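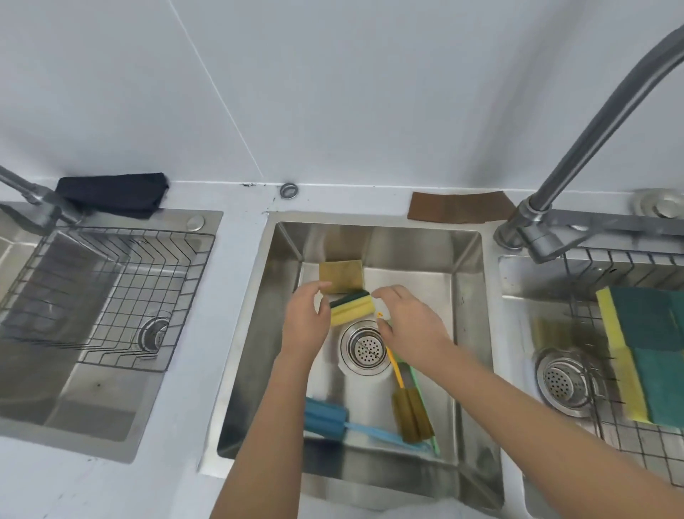 Seltislow: learning a sink task from human hands
Review by Lesego Gumede

I read the Seltislow paper twice and then trained its released policy in our lab at Tesmont. The idea of the method is simple. A person does the task with bare hands, the camera looks from the head, and a model learns where each hand will go next. The robot receives these hand paths and not joint angles. The task is sorting sponges and brushes between the basins of a kitchen sink.

The data is the strong part. It has 2905 episodes, and both hands are often busy with different things. I also like that steel, water spots and thin rack wires were left in, as they are difficult for depth estimation.

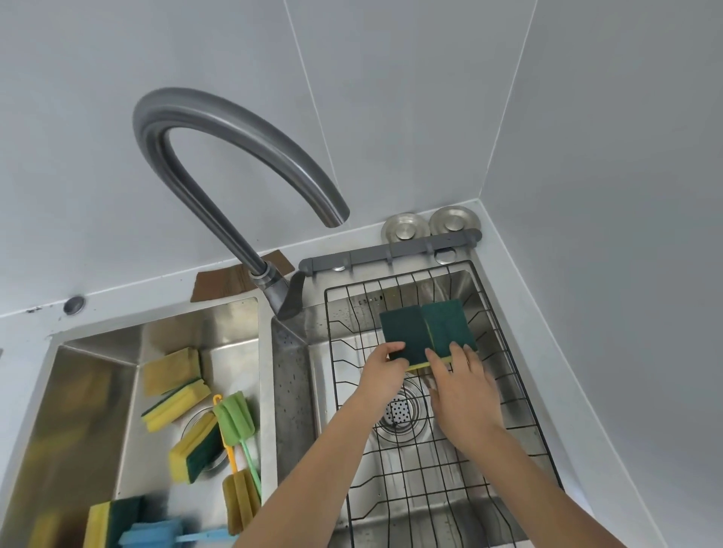

What worked less well

Sponges held together are a problem. The model treats two green pads side by side as one object, and our arm closed too wide in 13 trials. The Avari baseline made this mistake less often, but it was much slower with brushes.

Training took 2 days for 2000 episodes. The manual does not say which hand tracker version is needed, so I had to ask the authors. They answered quickly.

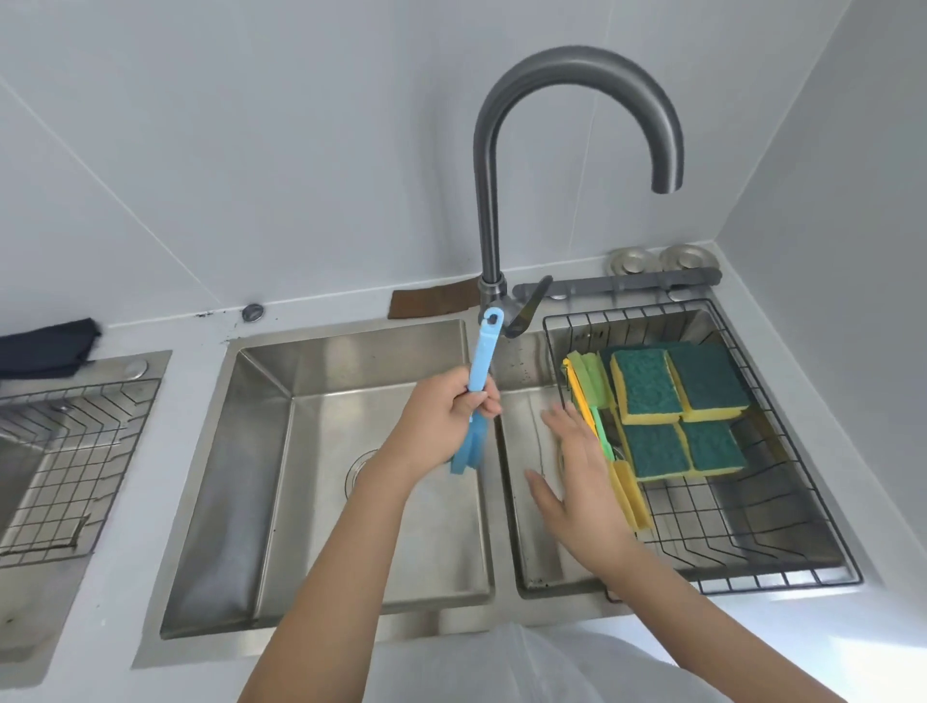
Page last changed: 12/7/22

For long handles I can recommend the method. For soft things which touch each other, I would wait for the next release.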